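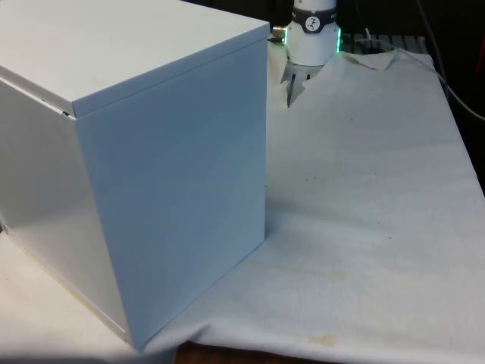 Handout 4: Covers and cloths under box furniture
Household Materials, Tuesday group. Notes by Yuzhen Wei.

The usual advice says a cloth under a cabinet protects the table. I would like to see the evidence. A cloth spreads no load worth mentioning, and any grit caught beneath it stays there and scratches. White cloth is supposed to show dirt early. It does, on top.

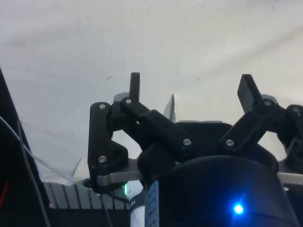

Creases matter more than the books admit. A fold trapped under one corner can make a box rock, and a lid with an overhang gives you a poor line to judge level by. Check at the base.

Ximeng Meng's reader recommends smoothing from the centre outwards. Fine on a bare table — less use once the cabinet is standing on it. Lift, smooth, set down again. Dragging makes new folds. 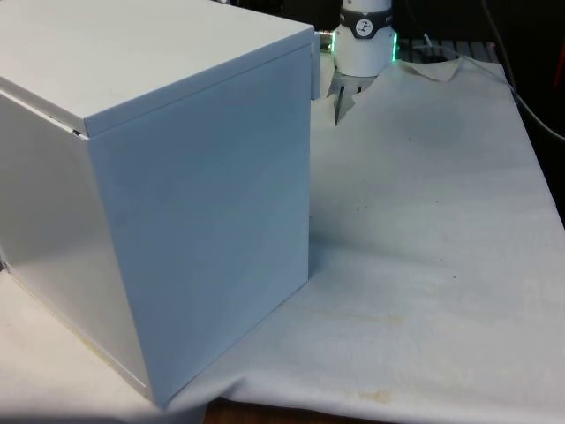 The Sikholm leaflet claims a cotton cover lasts 600 washes. No method is given, so please don't quote it in your essays.

For next week: read Upadhyay, pages 32 to 40, and bring one claim you don't believe.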